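Kerneveo Packing Room: Robot Arm FAQ for Floor Staff
Updated January 4, 2025

Which jobs have moved to the arm?

Picking up single jars at bench height and placing them for the packer. Lid checks, labeling, carton closing and anything that arrives damaged remain manual work. The arm does not work from the upper racks.

Has anyone lost hours?

No contracted hours were cut when the arm went live in October. Two evening picking slots were converted to day shifts on the packing side, and both were filled from the existing crew. The next staffing review covers the whole room, including the manual line, and its results will be posted by the time clock.

Why are the fingers made of wood?

Wooden fingers can be cut and replaced on site without ordering a part. Each one is held by a screw fitting. Check the screw head at the start of the shift: it should sit almost flush with the wood. If it stands proud, stop the arm and call maintenance. Do not tighten it yourself unless you have signed off on the gripper module.
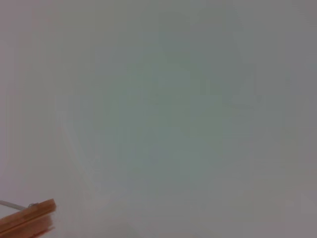

Radoslava Ondrejka objects to that last rule. Tightening one screw takes less time than finding maintenance, she writes, and people who have run a bench for years should be allowed to do it. The rule stays for now. The sign-off has been shortened to a single session, and anyone on the packing crew can request a place.

What does a packer do while the arm is running?

The packer inspects, wraps and cartons, and clears faults as they come up. Most faults are missed grips. The control panel shows a fault code, and the card next to it gives the matching action. Three missed grips in a row lock the arm until a person resets it.

How many jars does it handle?

The best full day so far was 3,604 placements. The planning figure is 3,000, and the gap between the two is deliberate — it leaves room for faults, breaks and changeovers. On the first day of operation the count was 892. These figures belong to the arm and the line together. They are not used in individual reviews.

Which jar types are difficult?

Clear glass is harder to locate than the wooden lid on top of it, so the arm is set to find the lid first. A lid with a raised tab needs its own grip setting, with more clearance above the rim. Select the setting before loading the bench. Using the flat-lid setting on a tabbed lid is the most common cause of a stopped line.

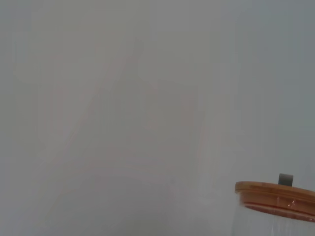
Can I ask to stay on manual picking?

Requests go to the shift lead in writing and are granted as long as manual picking slots exist. There is no pay difference between the two roles at present.

Who sees the camera recordings?

Maintenance and the shift lead. Recordings from the wrist camera are kept for fault tracing and then erased. They may not be used for attendance or discipline — this is written into the site agreement, and a copy is available at the office.

Where do I send a question that is not listed?

Leave it with Povilas Liepiņa or Bohumila Havlíček. Questions about pay or scheduling go to Marek Hrubý.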